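Week 5 notes: comparing two grippers on cloth

Okay, last week we picked up blocks and everybody felt great. Cloth is meaner! A block stays the shape you left it, but a towel changes every time you touch it, so half of what you learned about planning a grasp needs another look.

We're comparing two sets of fingertips, the Moretti (narrow) and the Nallano (wider, with a softer pad). Same arms, same controller, same closing speed. I ran 327 grasps with them over the break, and my log is in the course folder if you want to poke at it before Tuesday.

My advice is to start with one arm only. Find a raised fold near one end, come in at an angle and close slowly. Leave the other gripper open and well away from the cloth until you trust your first grasp.

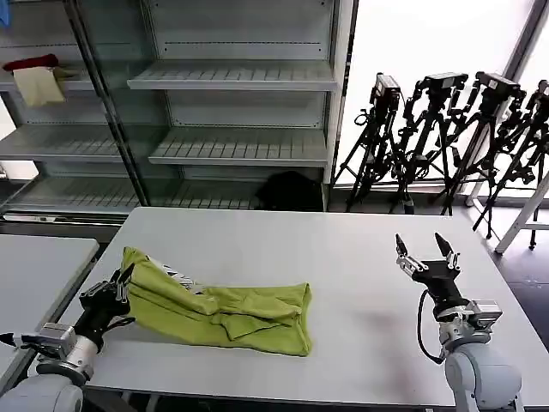 Once that works, bring in the second arm and try for the opposite end. Flat cloth is the hard part – the tips tend to skate right over it, and pushing down harder mostly gets you a protective stop (I did this a lot). Try nudging the cloth first to raise a wrinkle.

For your writeup, do 8 grasps per fingertip set and log each as held, slipped or missed. Please write down the approach angle too! I forgot it on my first 66 and had to throw them all out.

Reading before lab: the Briverar controller guide, just the chapter on force limits.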